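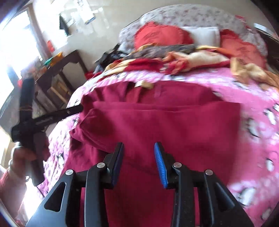
A pink comforter on the bed.

In praise of the cold bedroom

Every February I become a bore on the subject of bedrooms, and this year I've decided to be a bore in print. I think we should all sleep in colder rooms under heavier bedding, and I think we'd love it!

I grew up in Civthorpe, in a house where the upstairs radiators were for show. You undressed at speed, you leapt, and then came the best five minutes of the day, when the bed slowly warmed up around you and your nose stayed cold. I took it for hardship. Years later I moved into a new flat in Steltden, where the heating was included and the bedroom was as warm as the kitchen, and I slept badly for two winters under a thin little duvet that weighed nothing at all.

What cured me was a visit to my friend Lama Saab, who keeps her spare room window open an inch all year round. She put me under a quilt, a wool blanket and another blanket on top of that (I had only asked where the light switch was), and I slept until half past nine. I went home, turned the radiator off and began buying blankets.

And what a pleasure blankets are! A duvet is one decision, made in a shop, that you live with until spring. Layers can be argued with. You can push one down to your knees at three in the morning and haul it back at five. You can lend one to the sofa. My own pile includes a brown check thing from a market stall in Idberg, so scratchy that it has to go in the middle, and I'd save it from a fire.

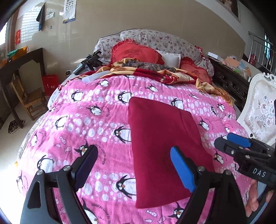 Penguins on the quilt, with a folded red cloth on top.

Children understand all this perfectly well. Give a child a quilt with animals on it and a spare blanket and you'll have a cave by teatime. I don't see why we should grow out of it. Aníbal Baptista, who lives below me and is well past seventy, has a patchwork with sailing boats on it and makes no excuses whatever.

I know the case against. Some people feel the cold badly, some are ill, babies need their own advice, and a damp room does no one any good, so please don't go turning off your grandmother's heating on my say-so. Valter Rebelo, my oldest friend, tells me he has tried it twice and both times lay there thinking about hot soup. Fair enough. He can keep his radiator.

But if you're well, and you wake up hot and cross, do try it for a week. Open the window before supper, shut it most of the way at bedtime, and put on one more layer than you think you need. Wear socks for the first night or two. Mine are enormous and come up to the knee.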